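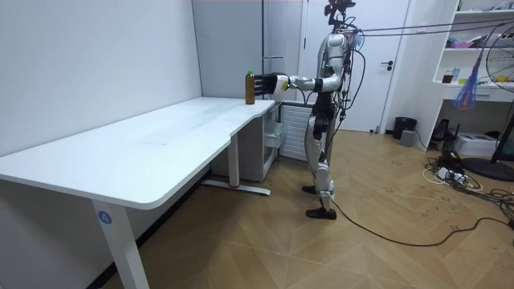

The long white desk, and how to live with one

White desks have been in and out of favour for as long as people have worked at home. They went out when everyone wanted oak and came back when the spare bedroom had to become an office in a hurry. Jarnora, the furniture shop in Mutgate, sold more white tops than wooden ones last October, and the gap has widened since.

The reason most buyers give is light. A dark desk in a small room takes up a lot of the eye. A white one against a pale wall does not, and on a parquet floor it keeps the room from going brown all over. Wood underfoot and wood at elbow height is hard to match, and a near miss looks worse than a plain contrast.

Length is where people go wrong. They measure the wall and buy to fit it, then find there is a radiator at one end. You can put a desk near a radiator, but leave a gap behind it so the warm air can get out, and keep paper and anything with a battery at the other end. A ribbed radiator also needs dusting, so you want to be able to get an arm down there without shifting the furniture.

Metal legs suit a long top better than panels do. You can see the floor under them, and you can sweep. The kind with a foot bar running front to back is steadier than four separate posts, though the bar collects fluff and will find your toes. Check the fixings after 4 weeks and again after a year. Most wobble comes from bolts that were never fully tightened on the first day.

If the top has a notch in the back edge, use it. Run the lamp and computer leads through it together and fasten them to the underside. Leads that cross open floor get kicked, and they wear grooves in the finish of older parquet when chairs go over them.

Storage is best kept small. A low drawer cabinet under one end holds pens, chargers, stamps and the instructions for things, and leaves the middle clear for knees. Stusow makes a plain one with 2 drawers for £86. Measure from the floor to the underside of the desk before ordering, and allow a little extra for the rug if you have one.

Rounded corners are worth paying for if the desk sticks out into the room or if children use it. They also chip less when the thing has to go round the turn in the stairs.

Then there is the cleaning. White shows everything. Tea is the worst of the everyday marks, and a mug left overnight will print a ring that takes real effort to shift. A bottle with a screw cap is the easier habit, stood at the back corner where a sleeve won't catch it. For rings already there, mix bicarbonate of soda with a few drops of water, leave it on for 20 minutes and wipe with a soft cloth. Try it on the underside first. Tang cream cleaner does the same job faster but will dull a glossy top if you use it every week.

Ink comes off with a little rubbing alcohol. Scratches don't come off at all, so put felt pads under the lamp and the monitor stand.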